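Geria Kitchen School
About us

Small cookery school, one long room over a tile shop on Rekbridge high street. Evening classes, Saturday mornings, school groups in the week. Started by Kuo-hua Hsieh, who was teaching neighbours to fold dumplings at home until the neighbours stopped fitting.

We teach the plain stuff. Washing, peeling, chopping, rice that isn't glue. Soups, pickles, a decent omelette. No foams, no tweezers. If you can already cook you're welcome too but you will still be washing the fruit with everyone else.

The room: white tables, long enough to work on both sides. Grey partitions so two groups can run at once without shouting over each other (they shout anyway). Plastic basins with a handle each side, light enough for the under-tens to carry to the sink. We had steel bowls to begin with. The noise!

First job in any class is the sorting. Basin on the table, everything goes in, then off to be washed. Gloves if you like them.
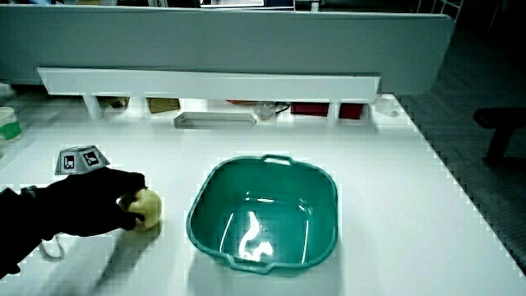
Green basin, still empty, and something round and yellow on its way.

We got through 920 lemons last year, mostly for the Jivine marmalade weekends. Peel goes to the pickling class, the rest to compost, the compost to the allotments on Poon Lane. They send us back marrows. So many marrows.

Numbers, as people ask for them: 1,885 bookings since we opened, almost 703 of them children. Biggest group was a whole year from the primary school, split over four days. Never again in one week.

Classes are two hours, aprons and ingredients included. Bring a tub with a lid, you will have leftovers. Tell us about allergies when you book and not when the pan is hot please. Stairs only at the moment, the lift is promised for October, we will beleive it when we see it.

Gift vouchers at the desk or by phone. Phone is best before ten in the morning, after that we've got our hands in somthing. Leave a message and Kuo-hua will ring back, usually the same day.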